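Murkska Teleop Kit

Murkska is a remote-control kit for people who need to show a two-armed robot how a chore is done and would like to be home for dinner. You wear the gloves and the headset. The robot copies you, including the part where you forget what you came to the fridge for.

Each session is saved as a set of demonstrations, cut at the points you mark with the foot pedal. Bad takes go in the bin with two taps. You will use the two taps a lot.

Kitchen jobs are where most buyers start, and where most buyers learn humility. An open refrigerator door takes up a surprising amount of room, especially with a table right beside it and two black hands to keep track of down low.
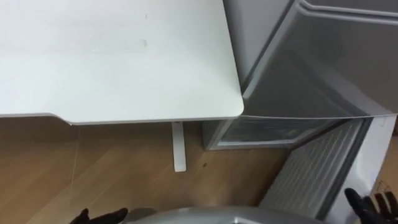
What's in the box

- One pair of control gloves, sizes M and L (one of each is not an option, we've been asked)
- Headset with a 265 cm cable
- Foot pedal
- Cha recording software, single seat
- Printed manual, 70 pages, 60 of them useful

Good to know

Storage on the base unit holds 600 short demonstrations. After that, Cha asks you to move them elsewhere, and keeps asking.

Gloves run small. Wash by hand, in cool water, and let them dry flat. The robot is not included, and neither is the refrigerator.

Orders placed now ship from Wivport in May.

Page updated 8 Apr 2025

Related items
Gornska Tabletop Arm Mount
Murkska Spare Gloves (pair)
Cha Extra Seat License
Foot Pedal, Quiet Version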